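Trostmont Guest House - Linen and Clothing Project
Progress report, November
Prepared by A-yeong Hyun for the Khondokar Fund

1. Work since the last report

Sorting of the donated clothing is complete. We logged 352 items against the 300 in the original plan. The extra came from a second delivery by Skunden, which had been expected in the new year. Items with stains or broken zippers were taken out first and are not in that number.

Folding started as soon as sorting was finished. We tried it in the laundry room, but the counter there is too narrow for adult shirts, so the work moved to a bedroom. The bed gives enough width to lay a T-shirt flat, and finished piles can stay on the bedspread until they are carried down. Thin items such as T-shirts are filed on edge, so a person looking for a size can see all of them without unstacking. Towels and heavier clothes are stacked flat.

Folding in the bedroom, with the brown fabric in hand:

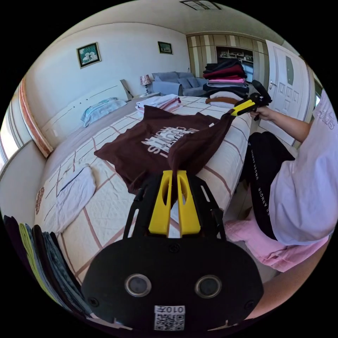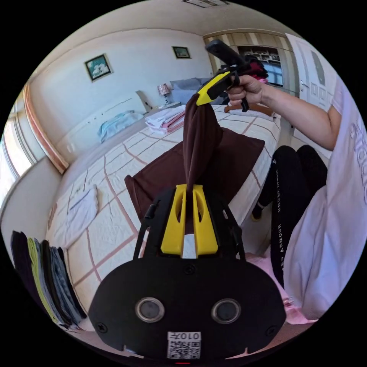
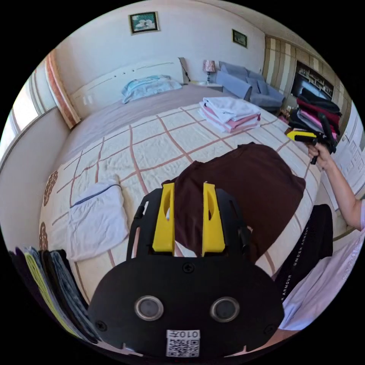

The pace is slower than I put in the proposal. I had allowed 20 minutes for a basket and most take longer, mainly the ones with mixed sizes. Dark T-shirts are the worst for this, as the size tags have often been cut out and each one has to be measured against a sample. We have made a short size chart and taped it inside the closet door, and that has helped.

2. Storage

The shelving from Evero was delivered and put up in the hall closet. One shelf was the wrong depth and has been exchanged at no charge. Some 60 items are on the shelves now, all adult sizes. Children's clothes will go on the two lower shelves once the labels are printed.

3. Spending

Shelving, labels and laundry supplies are within budget. Nothing was spent on transport, as Skunden delivered both loads free of charge. I would like to move the transport money to storage bins with lids - the closet is next to an outside wall and I do not want clothes sitting in there uncovered over the winter. Please confirm whether this needs a written request.

4. Next period

Finish folding the adult clothing, then start on children's sizes. Print and attach shelf labels. Open the closet to guests for 3 hours each week, in the afternoon, with a sign-out sheet by the door. The sheet will record the type of item and the size, no names.

A draft of the sign-out sheet is attached.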